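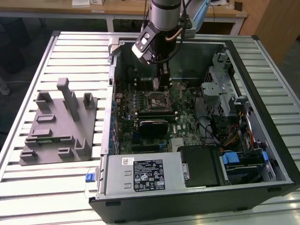
*A desktop tower with the side panel off, Wudley reuse depot open day.*

The Wudley depot opens to the public once a year, and I went with Chih-ming Lai, who is trying to get something similar going in Rarkeck. These are my notes, typed up for people in the Rarkeck group who could not make the trip. I have left out most of the small talk.

## Getting there

We took the number 19 bus from the train station and got off at the stop after the bridge. The sign for the depot is set back from the road and easy to miss. Parking is on the grass and was already full by mid-morning. If the group goes next year, take the bus.

Entry is free. You sign a sheet, get a paper badge, and are asked to stay inside the yellow lines. The tour leaves from the scale at the main gate. Ours was led by Sigrún Hjaltested, who has managed the site for six years and ran the one in Carretero before that. There were 32 people in our group, which was too many for the smaller rooms. The people at the back missed a lot of the talk on paint.

## The sorting hall

Everything comes in through one door and goes over the scale first. Sigrún said this was the best change they ever made. Before the scale, they were guessing at weights for the county report and getting letters back.

From the scale, things go one of four ways: sell, fix, strip for parts, or send out as scrap. The person at the door makes the first call and has a few seconds to do it. A laminated card on the wall lists what they never take: mattresses, car seats, tires, anything with fuel in it, and upright pianos. Chih-ming asked about the pianos. They took four in one winter, sold none, and had to pay to get rid of them.

The hall is cold. The doors stay open all day for the forklifts, so bring a coat.

## Furniture

Furniture makes most of the money. The good pieces go out front to the shop with very little work. Chairs with loose joints go to the wood room, where Italo Sartori showed us how he knocks the joint apart, scrapes out the old glue and puts it back together under a strap clamp. He leaves it overnight. He does not refinish tops unless the damage is bad. Buyers in Wudley want to paint things themselves, he said, and a fresh finish does not raise the price enough to pay for the sanding.

Prices are on string tags with the week number. After three weeks an item is marked down by half. After six it goes to the dollar yard out back. I liked this system and think we could copy it without any changes.

## Paint and household chemicals

Half-full cans of latex paint are opened, checked, strained and mixed by color family into five-gallon buckets. There are only a few shades: off-white, gray, tan, and a green that changes from batch to batch. Landlords buy most of it. Oil-based paint and solvents are stored in a separate locked building and picked up by a contractor, Plurnska, once a month. We were not allowed in there, only shown the door and the spill kit.

The permit for this took them longer than anything else. Sigrún's advice was to leave paint alone for the first two years.

## Electronics

Electronics are kept apart from everything else, with a counter of their own for drop-offs. Lamps, toasters and vacuums get a plug test and a safety sticker. Screens are mostly scrap now. Office computers are a steady line, with most arriving in batches when a school or an insurance office replaces its machines.

Drives come out first and are wiped or destroyed, and the donor can have a certificate. After that, a machine is either cleaned up and sold with a short warranty or taken down to parts. Memory and processors sell well by themselves and take up almost no shelf space. Empty cases go to metal scrap.
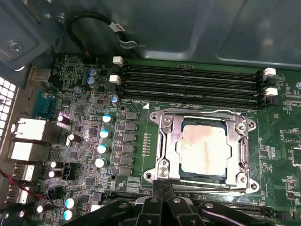
*Old thermal paste on a processor, with the retention frame open around it.*

Wai-kit Lu handles the pricing for this side. He looks up recent sale prices and takes a third off, on the theory that local buyers should pay less than people ordering by mail. A plain office desktop was $37 on the day we visited. I saw two go while we were standing at the counter.

He had a list of things he wishes donors would do. Include the power cord. Do not tape the cord to the screen. Write down whether the thing worked the last time it was used. He said that a note on a scrap of paper saves him more time than any tool in the building.

## Textiles

This was the part of the tour I knew least about. Clothing is sorted on a long table into shop, rags and export bales. The rag cutter is old and loud and we were given ear plugs. Cotton rags are sold by the box to garages and print shops, and there is a waiting list. Coats and children's clothes go to the shop. Single shoes are kept for one month in a bin by the door in case the other one turns up. It sometimes does.

Damp is the main problem. One wet bag will spoil a whole cart, so they now turn away anything left outside the gate overnight.

## Money and staff

Last year 728 households used the drop-off at least once, going by the gate sheets. The shop covers wages and rent. The county pays a fee per ton kept out of the landfill, and that goes to repairs and equipment. When scrap prices drop they feel it within a month, so they try to keep three months of wages in the bank.

Chia-hao Ho does the scheduling. New people spend two weeks on the scale before they do anything else, so that they see everything that comes in.

## Things to follow up

- Ask for a copy of the "never take" card.
- Get the make of the gate scale and what it costs to have it certified.
- Find out whether the Rarkeck site has a floor drain. Wudley had to dig one.
- Chih-ming is going to write to the county about the per-ton fee.
- Check if our insurance covers the public walking through.

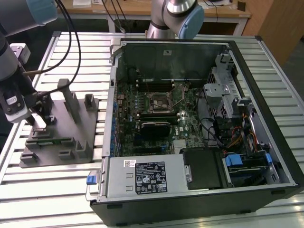

**Can you drop off a computer without taking the hard drive out first?**

Leave the drive in if you like. The depot wipes or destroys every drive it receives, and you can ask for a certificate at the electronics counter when you hand the computer over.

## Food and the shop

Lunch was soup and bread in the break room, paid for by donation. The shop stays open through the open day and gets very crowded after the last tour. I bought a desk lamp and a box of rags. Chih-ming bought a chair that would not fit on the bus, and it is being held at the front desk under his name until someone with a truck can go back for it.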